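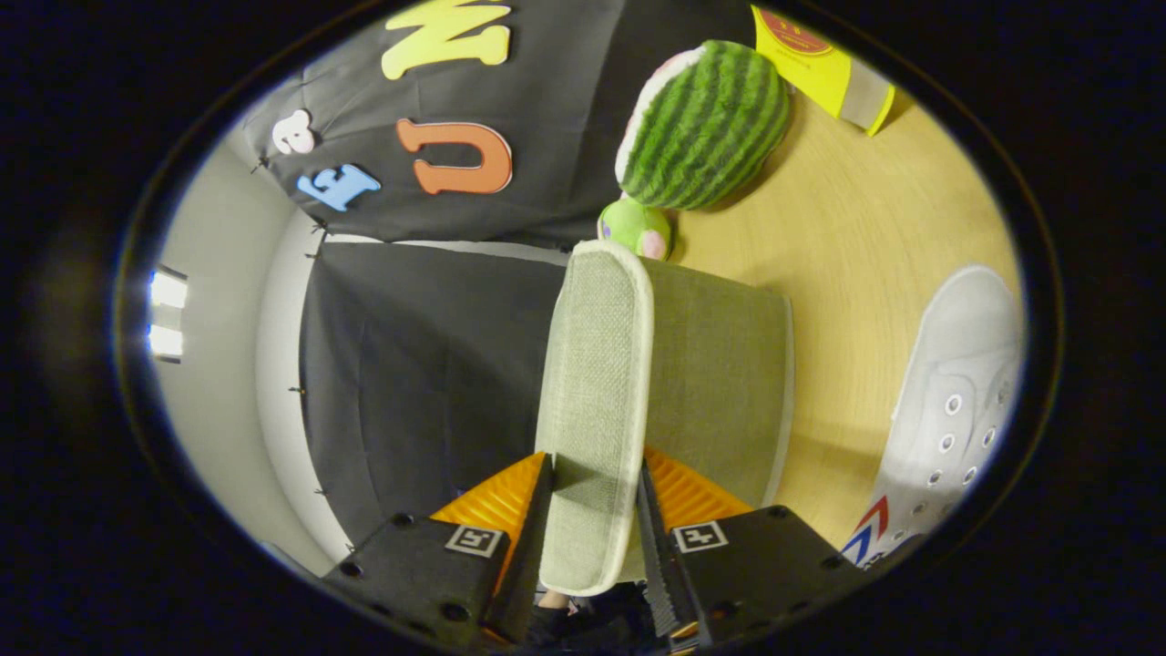
Davura 2-Meter Roll-Up Antenna

Handmade J-pole for portable and apartment operators

If you have been getting by on the little rubber antenna that came with your handheld, you already know how it goes. You can hear the repeater just fine, you key up, and somebody comes back to tell you that you're scratchy and would you please try again from outside. I lived with that for far too long myself, and the Davura is what I ended up building to get out of it — first for me, then for the folks at the Pollavley club, and now for anybody who would like one.

The Davura is a half-wave radiator with a quarter-wave matching section, made from ladder line and cut for the 2-meter band. It needs no radials and no ground plane, so you can hang it from a tree limb, a curtain rod or a hook over the closet door and be on the air in the time it takes the kettle to boil. When you're finished it coils up and goes back in its drawstring bag, which will ride along in a coat pocket or the glove box without any fuss.

Overall length is 58 inches, not counting the hanging loop or the feed line. The matching section is trimmed by hand on my own bench, and I check every antenna hanging free in the yard before it gets packed. Maximum power is 50 watts, so a mobile rig used as a base station is perfectly welcome.

What comes in the bag

Davura antenna with the feed point sealed in heat shrink
9 feet of thin coax, already attached
BNC connector, with an SMA adapter for handhelds
Nylon cord for hanging
Printed card with hanging tips and my e-mail address

Choosing a version

The Davura Standard is the one most people want, and it's happy indoors or out for a weekend. The Davura Seltine has a heavier jacket over the whole length and a sealed top end, and it's meant for people who plan to leave it up in the weather from May until the leaves come down. Electrically they are the same antenna, so please don't buy the Seltine hoping for extra range. Buy it if you hate taking things down in the rain!

A few words about hanging it

Keep it as high as you can and as straight up and down as you can. Try to leave a hand's width between the antenna and anything metal, and that includes gutters, window screens and foil-backed insulation (that last one fooled me for a whole afternoon). Let the coax drop away from the bottom for a little distance before you bend it off toward the radio. If your SWR reads high, move the antenna a foot or two before you blame the antenna. Stay well away from power lines, always, and take it down when there's thunder in the neighborhood.

Ordering and repairs

Antennas are made in small batches at the Kostiuk workshop and usually ship within 2 weeks. If yours ever quits, write to me first and tell me what it's doing, and nine times in ten it's the connector, which I'll replace for the cost of postage. Clubs ordering for a licensing class should ask about the group price.

73, and I hope to hear you on the air,
Kyrylo Yatsenko

Page updated 10/4/20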